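Brick Wall Room at Kornitthorpe Opens Its Doors, Shelves and All

4 November 2018

I finally got over to the Kornitthorpe to see the new shared workshop, and I'm happy to report that it's open, it's bright, and the coffee is decent (bring your own mug, they're short). If you've been following the saga of the back unit on these pages, you know it's been "nearly ready" for 14 months. Well, it's ready now! Mostly. The side door still sticks and you have to give it a shoulder.

For anyone new to all this, the Kornitthorpe is the old trade building behind the bus depot, and the back unit used to be storage for Rulter, the flooring people. When Rulter moved across the river, Giuliana Palomino and Jhair Condori took on the lease with a plan to turn it into a place where people could come in and fix things, make things, or just spread out a project that's too big for the kitchen table. They signed up 32 members before they even had working lights, and that tells you something about the size of the kitchens in this neighborhood.

Giuliana met me at the door with a rag over her shoulder and walked me in. I'd only ever seen the place piled up with flooring, so I wasn't expecting it to feel so open. They kept the red brick and they kept the corrugated ceiling, which has been painted white, and between that and the long fluorescent lights I kept wanting to put my sunglasses back on. Jhair did all the ceiling painting himself over one very long week and says he still finds specks of it in his ears.

"We argued about the brick," Giuliana told me. "He wanted everything white. I said you touch that wall and I'm leaving."

She won, and I'm on her side. It's a good wall.

There's an air-conditioning unit up under the ceiling too, and anyone who remembers the summer open day (I still have the heat rash in my heart) will be glad to hear it. Jhair would like it known that the thermostat is not for members to fiddle with. I was told this twice and I hadn't even looked at it.

But what I really want to tell you about is the shelves. I know, I know. I came for a workshop and I'm writing about shelving. They're tall and white, they stand against the brick, and they hold the things that everybody ends up needing and can never find: spray bottles, a basket, boxes of this and that, a heap of papers and packaging. Then you get down to the lower shelf and there are flowers! Little potted artificial ones, yellow and white and pink and red, sitting by a green tray as if they'd always lived there. 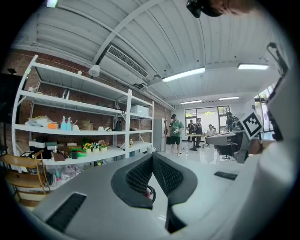 Who brought the flowers?

I asked, obviously. They came from Nidia Quintero, who runs the Thursday-no-longer-on-Thursday mending group (they keep moving it, check the board). She had them on her windowsill at home for years and decided the workshop needed them more.

"I can't keep a real plant alive and neither can anyone here," she said. "These are perfect. You dust them and that's the whole job."

Has anyone dusted them? She changed the subject.

Nidia is also the person to see about the shelves in general. Her system is that shared supplies live on the middle shelf, and anything you're in the middle of using can go lower down as long as your name is on it. Things with no name on them get a grace period of 11 days and then they're fair game. I asked why 11 and she said ten seemed mean and two weeks seemed soft. Fair enough.

What you can do there

At the moment members can book bench space by the half day, and the mending group and the small repairs evening are both open to everyone. Johanna Hubmann is starting a beginners' class on fixing lamps in December, with room for eight people, and I've already put my name down with a lamp that has been sitting in my hallway since my last apartment. Johanna tells me she's seen worse. I haven't shown it to her yet, so I think she was being kind.

Alcides Valderrama, who many of you know from the key-cutting stand, will be around most mornings to let people in and help with anything involving a drill. He has strong feelings about people putting drill bits back in the wrong order, and he shared them with me at some length while I ate a pastry. I came away with a new respect for drill bits.

They're hoping to get up to roughly 70 members by spring, which would cover the rent and let them do something about that side door. Giuliana is also after a decent second-hand stool or two, so if you've got one taking up space, give her a call or just carry it in. She'll take wobbly ones. Fixing them can be somebody's first project.

Getting in

The entrance is on the depot side, past the bike racks. The sign isn't up yet, so look for the blue door with the paper taped to it. Membership forms are at the front, and you can pay by the month or for the season. If you only want to come in and have a look around, that's fine too, and you don't need to book.

I stayed a good hour longer than I meant to and went home with somebody else's pencil in my pocket. If it's yours, it's a green one with a chewed end, and I'll drop it off when I bring in the lamp.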